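Sim results as acceptance evidence: where do you draw the line?

Posted in: Standards and Good Practice
Replies: 9

tkachuk_n
We're rewriting our internal rules for what counts as evidence before a manipulation skill gets signed off for a real cell. The current draft says a skill can be accepted on simulated runs alone if it passes 264 episodes with randomized object positions, no safety flags. A supplier (Ramwood) is pushing hard for this and says everyone is moving that way. I'm the one who has to put my name on the document and I don't like it. What do other shops do?
Nadiia

satti_k
264 is a strange number. Who picked it and what was it before?

tkachuk_n
It was 632. It came down after Ramwood complained about compute time. That should tell you how scientific it is.

satti_k
Then the number isn't your problem. If a threshold can be cut by more than half because a vendor grumbled, it never measured anything. I'd throw it out and start from the question of which failures you're trying to catch. For us the list was wrong object, wrong place, contact with something it had no business touching, and dropping. Sim is decent at the first two. On the third it depends completely on your collision geometry, and on the fourth I wouldn't trust it with a sandwich.

gripforce11
Disagree with the sandwich remark. We've done dexterous hand work in sim for a while now and contact modeling is far better than people who last looked at it years ago seem to think. Khurram, when did you last compare?

satti_k
April. Soft objects, thin objects, anything with a lip. The thin flat stuff was the worst. In sim the fingertip slid in and lifted it like a playing card, and on the bench it pushed the thing off the table. Repeatedly.

gripforce11
Which solver, what time step, what friction model? "Sim was bad" tells me nothing if you ran it on defaults.

satti_k
Which is exactly my point about rules. Nadiia's draft doesn't ask for the solver, the time step or the friction model either. It asks for a count of passes.

panasiuk_tym
Long post, sorry, but I wrote our version of this (Fludow, small integrator, you won't have heard of us) and a lot of it was written after getting burned.

Our first rule set looked like yours. Pass count, randomized start, done. We accepted a tabletop placing skill on that basis and the reports were lovely. Then somebody opened the episodes and looked at them. The success check was a distance between the object's center and the target's center. If the hand was anywhere near both at the end of the episode, it tended to score. Some of what we'd been calling placements was the hand loitering.

So the rules we have now are mostly about the test and hardly at all about the robot. The success condition gets written in plain words before anyone runs anything, and a person who didn't write the policy has to agree with it. Every batch comes with stills and full playback, and the reviewer picks which episodes to open. The supplier doesn't get to choose. We stopped accepting highlight reels after a very pretty one from Gajdoš that turned out to be all one seed.

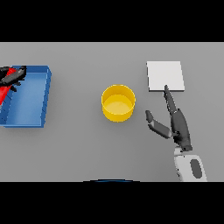
The other thing we require is that clutter is declared. If the policy was trained with three objects on the table and tested with the same three, write that down. Don't call it "varied tabletop scenes" in the summary. Randomizing where a cup sits doesn't tell you what happens when there's a second cup, or a cable, or somebody's gloves. And we ask for the table color and lighting range too, which people roll their eyes at until their policy falls over in front of a window.

Camera crop is on the list as well. If an object is partly outside the view, does the episode count? Either answer is fine with me. I want it decided in advance, because otherwise it gets decided afterward by whoever needs the pass.

None of this makes sim evidence sufficient. We still want 60 bench runs minimum on the real hand, with the real objects, before sign-off.

gripforce11
60 real runs proves very little statistically. You'd know that if you put an interval on it. If you're going to lecture people about honest testing then your own number should hold up.

panasiuk_tym
It isn't there to prove a failure rate. It's there because in roughly 60 runs we usually hit whatever the simulator left out. Call it a smoke test if that helps. The document calls it a smoke test too.

gripforce11
OK, that I can live with. I'd still rather see the sim parameters fitted to bench data first. Otherwise you've got two unrelated tests stapled together.

kulap_y
Coming at this from the safety side and I think the thread is mixing two things. Whether a skill works is between you and your customer. Whether it's safe to run near people is a risk assessment of the actual cell, the actual hand, the actual tooling and the actual people, and no pile of rendered episodes takes that off your desk. I've had a supplier hand me a sim report with "no safety flags" on the cover. I asked what would have raised a flag. The answer was self-collision and joint limits. There was no person in the simulation at all! Of course nobody got hit.

Nadiia, please check what "no safety flags" means in your draft. If it's undefined, strike it, or some manager will read it as "safe."

tkachuk_n
Checked. It's undefined. There's a footnote pointing to an appendix and the appendix is a blank page with a heading.

satti_k
Ha. Ours had one of those for two years.

leilani_kow
Dissenting a little. I run a line that uses Nemetti cells and I'm tired of rules that pile up paperwork because one person got burned once. Tymofii's list is sensible, but if every small change to a policy means independent reviewers and declared lighting ranges, people will stop reporting small changes. I've watched it happen. Retrain on a Friday-sized problem, call it a bug fix, skip the process. A shorter rule that gets followed beats that.

panasiuk_tym
Fair hit, Leilani. We've had exactly one case of a "bug fix" that was a new checkpoint. We hash the weights now, so it shows up, but that's one more line of paperwork and I can hear you sighing.

leilani_kow
I am. Hash is fine though, that's automatic. It's the forms.

kulap_y
Could you tier it? Same objects, same hand, new weights: replay the old episodes plus the bench smoke test. New object or new end effector: the whole thing. Anything that changes speed or reach comes back to the risk assessment whatever tier it's in.

leilani_kow
I'd sign that. Whether anyone sticks to it once a shipment is late, ask me in a year.

tkachuk_n
Taking the tiers, the written success condition, and reviewer picks the episodes. Dropping the pass count from the headline and putting it in the report where it can be argued with. "No safety flags" is gone. Ramwood will want a call. If anyone has wording for the partly-out-of-view rule that isn't half a page long, please paste it, I've had three tries and they're all terrible.

panasiuk_tym
Ours is 11 lines and I'm not proud of it. Sending it by message.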